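Section 3. Setting up a bathroom station

Applies to: Tritumero mobile base with two Nallen grippers, Daza head camera and Hindo control software. Complete Section 2 (Unpacking and first power-up) before starting.

A station is a fixed working area that the unit returns to by name. Bathroom stations need more care than kitchen or desk stations on account of mirrors, polished stone and chrome. The procedure covers a vanity with an inset basin and a single-lever tap. For twin-lever taps, go to Section 4.

CAUTION: The arms are not sealed against water. Splashes on the gripper fingers are acceptable. Water above the wrist joint is not. Turn off the supply to the tap during set-up.

CAUTION: Keep people out of the arm sweep while the drives are enabled. A person who appears only in a mirror is not detected as an obstacle and is not tracked.

3.1 Preparing the area

1. Clear the floor in front of the vanity to a distance of 800 mm, measured from the front of the countertop.

2. Route power and network cables to the side of the station. Cables may lie on carpet if they are outside the wheel path. On tile, tape them down.

3. Close cabinet doors and drawers. An open door will be recorded as part of the vanity and the unit will refuse to approach if it is later closed.

4. Leave everyday items on the countertop. Toothbrush cups, vases and small boxes can stay where they are normally kept. Do not tidy the counter for set-up and then put things back afterwards, as the unit will treat every returned item as new.

5. Hang towels so that they do not drape over the basin.

Note: Grab bars, wire shelves and towel brackets are entered as fixed obstacles. If a shelf is mounted above the counter, check that the wrist can pass under it with the gripper raised before running any task. The Clearance page in Hindo shows the lowest recorded point.

3.2 Positioning the base

1. In Hindo, open Stations and choose New. Select Vanity from the list.

2. Drive the base to the vanity using the hand controller. Stop when the Approach bar turns green.

3. Square the base to the front edge of the countertop. Small errors are corrected automatically. Larger errors bring up code 152 (base not square). Back away, straighten and approach again.

4. Apply the base lock. The lock icon must be solid before the arms are raised.

Note: On deep-pile carpet the base may settle after it is locked. Wait until the height reading stops changing.

3.3 Setting the camera view

1. Choose Head, then Look Down. The Daza camera tilts to its preset angle.

2. Adjust the tilt until the whole basin and the front edge of the countertop are in view. The lower edge of the mirror may remain visible along the top.

3. Choose Mask and draw a line along the bottom of the mirror. Everything past the line is ignored for depth. Repeat for any other reflective panel.

4. Switch on the lights normally used in the room. Do not set up by daylight if the station will be used at night.

5. Choose Exposure, then Lock. Bright spots from ceiling lights on a polished countertop are normal. If a spot falls on the tap or on an item to be picked up, change the tilt slightly and lock again.

Note: White porcelain against white fittings gives weak edges. If the basin outline is drawn broken or open, trace it by hand with the Outline tool. The drain is used as a reference point and must be visible, with no plug or cloth over it.

3.4 Bringing the arms to Ready

1. Check that no one is within reach, then enable the drives.

2. Choose Arms, then Ready. Both arms rise slowly in front of the base and stop short of the counter.

3. Confirm that at least one gripper can be seen in the camera view. The arms are not required to match. One may show its open fingers while the other shows only a tip.

4. Open and close each gripper once from the Nallen page. Watch for fingers that lag or stop early.

5. If code 2709 appears (finger travel incomplete), disable the drives and check the joints for lint or thread. Do not force a finger by hand while the drives are live.

3.5 Checking and saving the view

1. Compare the live view with the one printed at the end of this step. The wall colour, counter material and items will differ in your installation. Check that the basin is fully in view, that the tap is clear of the mask line and that neither gripper covers the drain.

Head camera view at Ready: basin and tap in the middle, mirror edge at the top, grippers low in the view.

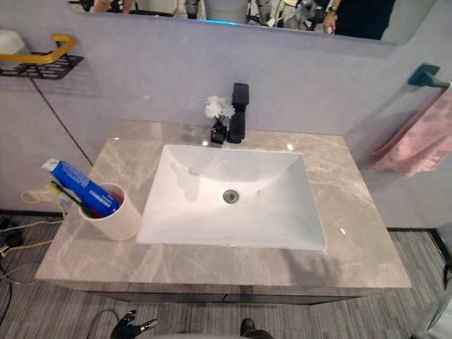 2. Choose Save and enter a station name. Names are limited to letters and numbers.

3. Choose Arms, then Stow. Release the base lock after both arms have stopped.

4. Turn the water supply back on.

Repeat 3.3 to 3.5 if the mirror, the tap or the room lighting is changed. Moving a cup or vase does not require a new set-up.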